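## 4. Comparing two sets of fingers on the kitchen table

In this section you compare the standard Forkik fingers with the long Poltside fingers on the same arm. Section 3 (mounting and zero position) must be finished first. The whole comparison takes one afternoon if you do not change the table between the two sets.

You need:

- the arm with its wrist camera connected
- both sets of fingers and the 2.5 mm hex key
- the Yusof controller, firmware from November or later
- the toy kitchen set, including the soft yellow piece
- a printed copy of the score sheet (Appendix B)

### 4.1 Check the wrist camera

1. Switch on the controller and wait until the status line shows READY.
2. Open the camera page and choose **Wrist**.
3. Put the yellow piece between the fingers by hand. Keep your own fingers away from the screws.
4. Close the gripper with the slow button until the piece stays up without your hand.
5. Look at the picture. You must see both fingers and the upper part of the piece at the same time.
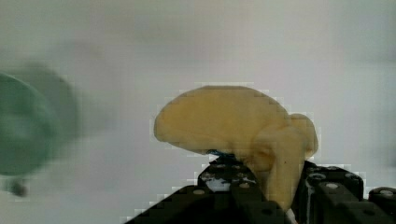 *Fig. 4-1. Wrist camera: yellow piece held upright by the black fingers.*

6. If one finger is missing from the picture, loosen the camera bracket by half a turn, move it and tighten again. Repeat step 5.

**Note:** A blurred object at the side of the picture is not a fault. The focus is set for the space between the fingers. Block patterns along the borders of objects come from the video compression, and you can leave this setting as it is. We tried a higher quality and the picture arrived too late for manual driving.

**Caution:** Do not use the fast button for the yellow piece. It is soft, and the controller feels the contact later than with hard toys.

### 4.2 Find the closing value

The closing value is the encoder count where the fingers hold the piece and do not press it flat. It is different for each set of fingers, so you have to find it two times.

1. Open the gripper fully and press **Zero**.
2. Place the yellow piece between the fingers again.
3. Close in small steps. After each step, pull the piece lightly upward.
4. When it no longer slides, write down the count.
5. Open, turn the piece to its other side, and do steps 2 to 4 one more time. Keep the higher count.

On our arm the Forkik set gave 2,274 and the Poltside set gave 2,938. Your counts will be different, but the longer fingers should always need the higher one. If they do not, the zero position is wrong — go back to section 3.

6. Enter the count in **Gripper > Close limit** and set the force to 65 percent for both sets. Please do not adjust the force between sets, even when one of them looks weak. The score sheet is only useful when the force stays the same.

### 4.3 Prepare the arm and the cables

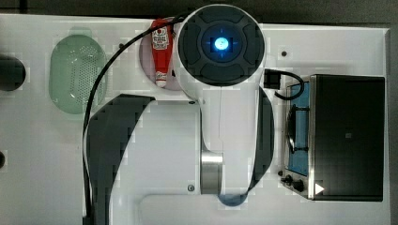
**Procedure written by Paweena Nakpan** | Tested by Thongchai Srithong and Azra Živković | Clakelbridge robot bench

The cables are the part where most users lose time. During our first test series a cable loop caught on the corner of the stove and pulled the wrist by several degrees, and we had to throw away all the results of that morning. Please do the following with patience.

1. Drive the arm to **Home**.
2. Follow each cable with your hand from the connector to the base. There should be a free loop at every joint which turns.
3. Drive the arm slowly to the far left and then to the far right of the table. Watch the loops, not the fingers.
4. If a loop comes near the stove or an object on the table, shorten it with a hook-and-loop strap. Never use a tight plastic tie at a moving joint.
5. Come back to **Home** and check that the light is blue. On this arm, blue means that it is ready for commands.

**Caution:** Keep your head and arms outside of the table area during step 3. The stop button must be in the reach of a second person.

### 4.4 Set the table

Both sets of fingers must meet the same table. We use the screw holes in the tabletop as reference points, because tape marks come off after some cleaning.

1. Put the big objects first: the pots, the colander, the oval plate and the oven.
2. Lay the ketchup bottle on the plate, along its length.
3. Add the bowl with the orange slice, the green cup and the two strawberries.
4. Put the yellow piece last, in front of the gripper, with free space on both sides.
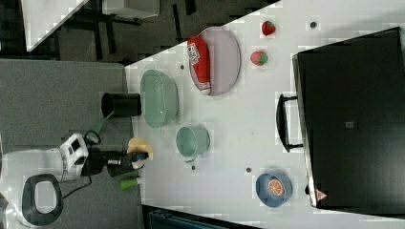
5. Take one picture from each fixed camera and save them with the name of the finger set. When you change to the second set, open these pictures beside the live view and move the objects until they agree.

A difference of one finger width is acceptable for the big objects. For the yellow piece it is not, as a small turn already changes where the fingers touch.

### 4.5 Run the comparison

1. Start the program **Pick-Compare** and choose the first set.
2. Let the arm approach until it stops before the yellow piece. The program waits here for your confirmation.

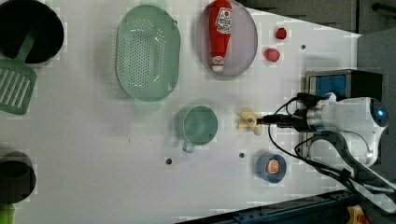 *Fig. 4-2. Side camera: gripper pointing at the yellow piece, beside the teal cup.*

3. Check that the fingers point to the middle of the piece and do not touch the cup. Press **Confirm**.
4. Write the result on the score sheet: H (held), S (slipped) or M (missed).
5. Put the piece back and repeat until the row on the sheet is full.
6. Change the fingers, load the other close limit from 4.2, and start again from step 1.

**Note:** An S result counts also when the piece falls after the lift. Oratile Mathebula proposed a separate letter for this case, and it will come in the next edition of the sheet.

**Caution:** Check the finger screws every time you change the set, and replace the finger pads after 2,000 closings. Old pads make the second set look worse than it is.

If the results of the two sets are very near to each other, run both again in the opposite order before you decide. Questions about the score sheet go to Kulap Chuensuk at the bench.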